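Danora 双腕把持比較データセット データカード

版の状態：公開版
最終更新：2026年1月23日
管理：Danora 把持評価グループ
連絡担当：Mimoza Vasić

1. 概要

本データセットは、卓上に設置した双腕ロボットを用い、軽量な樹脂製容器の把持および移載を記録したものである。平行グリッパの指先形状を変更した場合に、把持の成否と所要時間がどのように変化するかを比較する目的で作成された。収録エピソード数は2000であり、そのうち629を評価用として分離している。残りは学習用とする。

指先の設計はBabićが担当し、制御ソフトウェアはRurnuraが提供した。収録計画の策定と品質確認は、Stojan AngelovskiおよびDragica Kneževičが行った。

2. 想定する用途

・指先形状の異なるグリッパ間における把持性能の比較
・手首カメラと俯瞰カメラを併用する模倣学習手法の検証
・薄肉の樹脂容器を対象とした把持位置推定
・双腕動作における受け渡しおよび干渉回避の研究

人と接触する環境での安全性評価には使用しないこと。対象物の質量および剛性の範囲が限られているため、重量物や変形の大きい物体への外挿も推奨しない。

3. 収録環境

作業台は木製天板と黒色フレームから成り、二本のアームを左右に対向させて配置している。台の周囲には操作者および記録担当者が立ち入ることがあり、映像に身体の一部が含まれる場合がある。顔が識別できるエピソードは公開前の確認で除外した。

照明は室内灯のみを使用し、収録日ごとの調整は行っていない。そのため、天板上の反射および背景の明るさにはエピソード間で差がある。背景の物品についても固定しておらず、背景の変化に対する頑健性を確認する用途に利用できる。

4. 対象物

主な対象物は、緑色の角形容器、黒色のかご、および灰色の大型容器である。初期配置は収録者が手作業で決定し、位置と向きを毎回変更した。対象物以外の小物を台上に置いたエピソードも含まれる。これらについては、メタデータの「clutter」欄を参照すること。

灰色の容器は、主として移載先として使用する。緑色の容器は単独での把持に加え、積み重ね課題にも使用している。積み重ねの順序は課題定義ファイルに記載した。

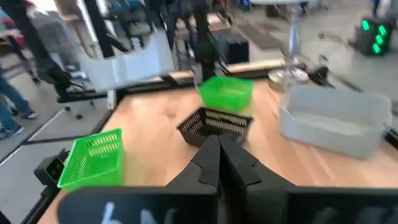
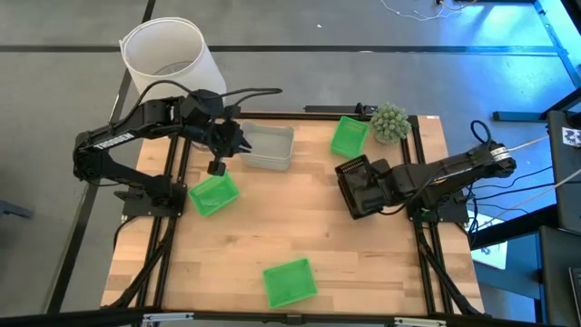
図1　手首カメラ（上）および俯瞰側カメラ（下）による収録環境。いずれにも緑色の容器と灰色の容器が写る。

5. グリッパの構成

比較対象は次の二種である。いずれも二指の平行開閉方式とし、駆動部は共通とした。

構成A：内側に段差を設けた指先。容器の縁を段差部に掛けることを想定する。
構成B：内側が平坦な指先。面接触による把持を想定する。

指先の交換後には、原点復帰と開閉幅の較正を必ず実施した。較正値はエピソードごとに保存されている。構成Bの一部では、収録期間の途中で指先表面の材料を変更した。該当するエピソードには「surface_rev」に値2を付与している。表面の異なるデータを同一条件として集計しないこと。

6. 記録内容

各エピソードは、以下の項目で構成される。

・左右の手首カメラの映像
・俯瞰側カメラの映像
・左右アームの関節角度および関節速度
・グリッパの開閉指令値と実測値
・課題名、構成記号、初期配置の区分
・成否ラベルおよび失敗区分

時刻は制御計算機の時計を基準とする。映像と関節データの対応付けには、同梱の索引ファイルを使用すること。カメラごとに遅延が異なるため、ファイル先頭からのフレーム番号のみで対応付けた場合、ずれが生じる。

7. 成否の判定

成否ラベルは、二名の判定者が映像を個別に確認して付与した。判定が一致しなかった197エピソードについては、Haris Đorđevićが再確認のうえ最終ラベルを決定した。再確認前の判定も「label_raw」に残している。

成功は、対象物が指定領域内に置かれ、グリッパが完全に離れた状態と定義する。途中で持ち直しがあった場合も、最終状態が条件を満たせば成功として扱う。持ち直しの有無は別欄に記録した。

失敗区分は、接近時の接触、把持不成立、搬送中の落下、配置位置の逸脱、および動作の中断である。複数の区分に該当する場合は、最初に発生した事象を採用した。

8. 既知の制約

手首カメラの映像では、指先が対象物の一部を遮ることがある。また、アームの移動中に動きぼけが生じ、奥側の物体の輪郭が不明瞭となる場合がある。こうした映像は除外していない。

俯瞰側カメラは、9月の設備点検時に取り付け位置を変更した。変更前後の外部パラメータは、それぞれ別の較正ファイルに収めている。エピソードの「camera_set」欄を確認し、対応するファイルを使用すること。

収録は単一の拠点で行われ、操作者の人数も限られている。操作の癖が軌道に反映されている可能性があり、操作者識別子を用いた分割評価を推奨する。

9. データの分割

評価用の629エピソードは、初期配置の区分が学習用と重複しないように選定した。開発段階で検証用データが必要な場合は、学習用から300エピソードを抽出した一覧を利用できる。一覧は「splits」フォルダに格納されている。結果を公表する際は、使用した一覧の名称を明記すること。

10. 利用条件および問い合わせ

本データセットの利用は、研究目的に限り認める。再配布を希望する場合は、事前に管理グループの承認を得ること。派生データを公開する際には、本データカードの名称と版を記載する必要がある。

ラベルの誤りまたはファイルの破損を確認した場合は、エピソード番号と該当箇所を添えて連絡担当まで報告すること。指先の形状データについては、Burkow分室のTihomir Nedeljkovićが照会を受け付ける。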